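Harkora Shared Rooms Program
Progress report to the Plorkura Fund, second period
Prepared by Fernanda Coelho, Program Manager

Summary

The grant supports the daily upkeep of the shared rooms at our Jodport site and the training of the people who look after them. Work in this period went largely to plan. The cleaning schedule is in force in all rooms on the ground floor, the supply closet has been reorganized, and the written routines have been revised after the first round of comments. One item, the floor care contract, remains open and is discussed below.

Activity in the period

Staff and trainees logged 173 cleaning sessions between January and the close of the period. A session covers one room from start to finish: tables wiped, chairs returned to their places, glass surfaces cleaned, floor checked for marks and spills. Asuka Tsuji keeps the log and reviews it each Monday with the room leads.

The change from paper towels to microfiber cloths was completed in the main room first. Cloths are now sorted by color. Purple is reserved for tables and other dry dusting, and the remaining colors are assigned to glass, kitchen surfaces and floors. Trainees had asked for a simple rule they could remember without consulting the binder, and compliance has improved since the colors were introduced. Used cloths go into a lidded bin at the end of the session and are laundered without fabric softener.

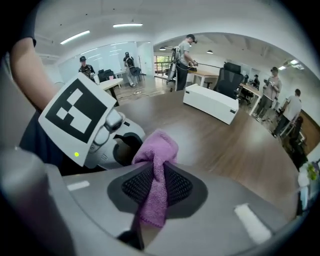 The main room continues to take the largest share of working time. It is open to the adjoining room, has a long stretch of wood-grain flooring, and is in use for most of the day. Kenta Katayama has therefore moved the full clean to 7:30 in the morning, with a shorter pass over the tables after lunch. Cups left out at midday are collected during this second pass. The glass whiteboard wall is cleaned last — marker dust falls on whatever is below it — and the routine now states this order explicitly.

Training

Mio Yoshida delivered the induction course twice. Participants practiced folding a cloth into quarters, turning to a clean face after each table, and working from the far side of a room toward the door. Written feedback was favorable on the practical part. Several participants found the section on product labels too long, and it will be shortened.

Budget

Of the $4000 allotted to supplies, $700 remains. The balance is sufficient for replacement cloths and a second laundry bin. No transfer between budget lines is requested.

Open items

The quotation from Yokoyama Floor Services arrived after the deadline and did not include the corridor. Kazuhiro Murakami has asked for a revised figure. Until it is received, floors will be maintained by our own staff with dry mopping and spot cleaning only.

Next period

The revised routines will be extended to the upstairs rooms, beginning with the small meeting room. The cloth inventory will be checked at the end of each month, and the results will be attached to the next report.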